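How Do You Teach a Robot to Do the Washing?

I have a job that makes my nephews giggle. I teach robots to do laundry! I work at a place called Trirnine, and on a good day I load the same washing machine over and over until my arms ache. (My own washing at home is still in a pile on the floor. Don't tell Mum.)

So how do you teach a robot anything? You can't just sit it down and tell it, "Put the clothes in the machine, mate." It might know the words, but it doesn't know what its arms should do about them. How far do you reach? How hard do you squeeze a T-shirt? What if a sleeve gets stuck on the door?

Think about how you learned to tie your shoelaces. I bet a grown-up put their hands over yours and moved your fingers through the loops. Over, under, pull. After enough goes, your fingers remembered. We do something a lot like that with robots, and there are two main ways of going about it.

The first way is showing by hand. You take hold of the robot's arm and gently move it where you want it to go, like you're helping a very stiff friend put on a jumper. While you're pushing and pulling, the robot keeps a record of how every joint bends. An arm like ours has joints a bit like your shoulder, elbow and wrist, and it remembers what each of them was doing the whole way through.

The second way is remote control, and this is my favourite! I hold a pair of handles, and when I move my left hand, the robot's left arm moves. When I move my right hand, the right arm moves. It feels like wearing somebody else's arms. My first go was terrible. I tried to pick up a sock and flung it behind a cupboard.

We call each go a "demonstration", which is just a long word for showing. One demonstration of loading the washing goes something like this: open the door, reach down to the basket, pinch some clothes, lift them up, poke them into the drum, let go, and shut the door. Easy for you. Very fiddly for a robot! 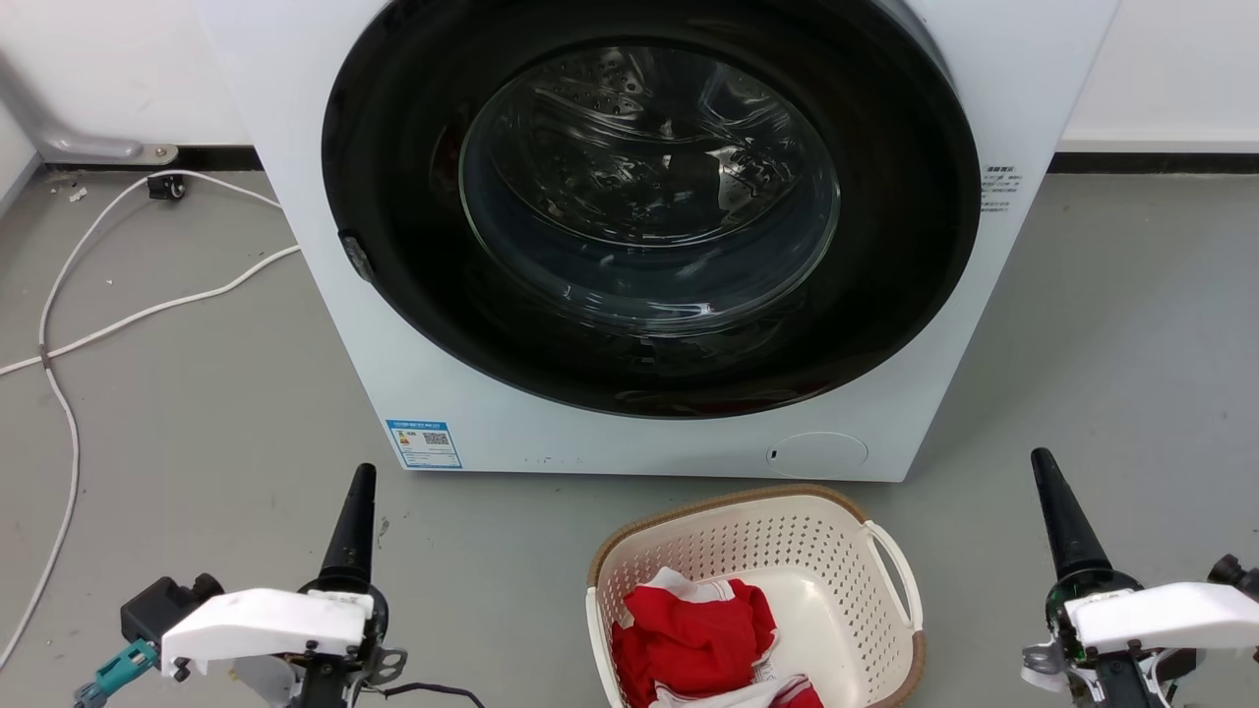
7 min read

The red and white clothes in the basket are what has to go through that big round door. See the two black pointy bits at the bottom corners? They belong to the robot's arms, one on each side. You have a whole hand with a thumb and fingers that bend every which way, so picking up a shirt is no trouble for you. Try it tomorrow with a pair of kitchen tongs and you'll get an idea of my day.

The door is tricky too. There's a little grey latch on the left side of the black ring, and a robot has to learn exactly where to go for it. If you're a centimetre off, you're just tapping on the rim like a confused woodpecker.

Now, is one demonstration enough? Nope! If I only showed the robot once, it might learn that the clothes are always in the same spot, scrunched up in exactly the same shape. Then you'd move the basket a tiny bit and it would grab a big handful of air. So I change things. I nudge the basket over. I scrunch the clothes up a new way, or swap them for a towel. For this job we wanted 200 demonstrations, and I did 100 of them myself.

I make mistakes as well, and some of those are useful. Say I drop a sleeve over the edge of the door. If I go back and tuck it in, the robot gets to see how to fix a problem. But if I've made a really big mess of it, we chuck that one out and start again.

When all the showing is done, a computer looks through the whole lot. It compares what the robot's cameras saw with how the arms moved, and it practises guessing the next move. Then comes the scary part, where I let go of the handles and stand back. I always hold my breath!

You can try this at home with a friend. Put a blindfold on them (they're the robot) and stand behind them holding their wrists. Without talking, guide their hands to put 8 socks into a bucket. Then let go, and see if they can do it on their own. After that, shift the bucket a little to one side and have them try again. You'll soon find out why I need so many goes.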